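# The Heart Goes Last

By four o'clock the radiators in the shop room had quit, and Anju Bajpai was running the whole practice in her coat, with the sleeves shoved up past her elbows so they wouldn't catch on the pegboard.

"Again!" she said. "Put them back, we're going again!"

Catinca Oprea put them back. She liked this part more than she'd admitted to anyone on the team. You got to be the bad guy. The rules for the Condalier Cup said the blocks could be set down anywhere on the board, any way up, and the judges last December had been sneaky about it, so Catinca practiced being sneaky too. She crowded the cylinders in with the stars. She slid the blue cube up against the red cylinder until you could hardly have gotten a fingernail between them (evil, Anju said happily, totally evil). Then she took one piece and left it way out by itself, where the arm would have to reach.

The arm was named Trummer. It had come with a serial number and a dull gray manual, and within a week it had a name, a birthday and a song. The song was terrible. They sang it every time Trummer picked up a block without knocking over its neighbor, and in September that had meant they hardly sang at all.

"Tell me the order," Anju said from behind the laptop.

"Hexagon, cylinders, stars, cube, prism. Heart last."

"Why's the heart last?"

"Because it's standing on its point and you hate it."

"I don't hate it! I respect it." Anju leaned around the screen to look at the thing, small and yellow in its far corner. "It's just that it's all curves where you want to grab, and if the fingers come in a hair too low it spins right out. Stendodus dropped theirs at the scrimmage. They're *good*, Cat, they've got that beautiful wrist, and it shot off the board like a bar of soap."

Stendodus was the team from across the river. Everybody at Drustodmont High talked about them the way you'd talk about weather coming in.

Catinca stepped back and checked her work. It looked like somebody had kicked over a little town.

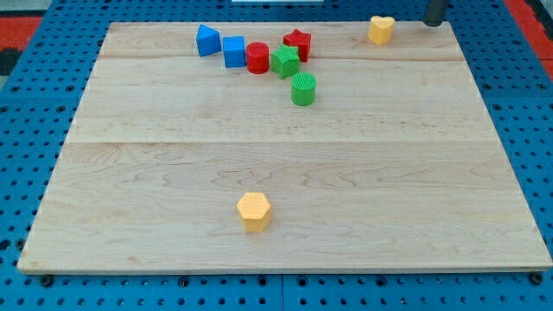 ## Run 3

"Clear?" said Anju.

"Clear!"

Trummer woke up with the hum that Catinca could feel through the soles of her sneakers. It went out over the wood, slow at first because Anju had turned the speed down, and stopped above the hexagon. It thought. It really did look like thinking, even if Catinca had written half the code for that pause and knew it was only a loop waiting on a number.

The fingers closed. The hexagon went up, across, and into the tray with a click.

Anju started humming the song.

"Don't jinx it," said Catinca, and hummed the harmony.

Green cylinder, click. Red cylinder, and here they both stopped breathing, because the cube was right there. One finger slid down into the gap and the cube moved over, just a little, like a person making room on a bench. Click! Green star, red star, and then the cube, easy now with all that space, and the prism, which wobbled and made Anju grab the edge of the table.

That left the heart.

"I changed the height this morning," Anju said, very fast. "I didn't tell you. I brought it up 3 millimeters. If it's worse I'll put it back."

"You changed it without telling me?"

"I was excited!"

Trummer came down on the far corner. The fingers touched yellow plastic on both sides, and the heart turned, the way it always turned, and Catinca already had her hand out to catch it. Then it stopped turning. It hung there in the grip, tipped over to one side like a dog listening for the door, and rode the whole length of the board that way.

Click.

They sang all the verses. They sang so loud that the orchestra kids came out into the hall to see who was being hurt, and Anju, still in her coat, made them come in and look at the tray.

"It's eight blocks," said a boy with a cello.

"It's all eight blocks!" said Anju.

Catinca was already gathering them up. She stood the heart on its point again and then, after thinking about it, pushed the red star right up beside it.

"Oh, you're horrible," said Anju, and sat down at the laptop. "Okay. Again."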